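Drandow Clears Its Tracker Board for Flight, on the Second Try

RINPORT, 2/8/18 - Drandow, the small maker of tracking electronics for amateur high-altitude balloons, said today that its Woliler recovery board has passed cold testing and will ship to hobbyists this month.

The first test, in January, was shorter than planned. The board went into a chest freezer, sent 11 position messages and then reported, with great confidence, that it was in the sea.

"The freezer was in my garage," said Dilani Sikder, lead engineer. "We found a sign error in the code and a connector that hated the cold. I had words with both."

The revised board ran for 73 hours on one battery pack and sent every message on schedule. It weighs 151 grams with its antenna.

Firmware and test logs, including the embarrassing ones, are free to download. Clubs can order boards directly from Drandow, with a limit of nine per club.

Press contact: Shafiq Seneviratne, Drandow, Rinport. He answers email faster than the phone.

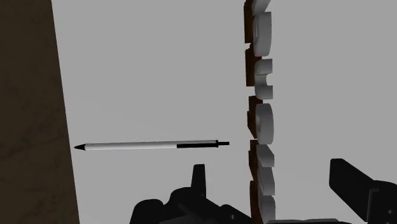 Review boards are available on loan, and Drandow would like them back.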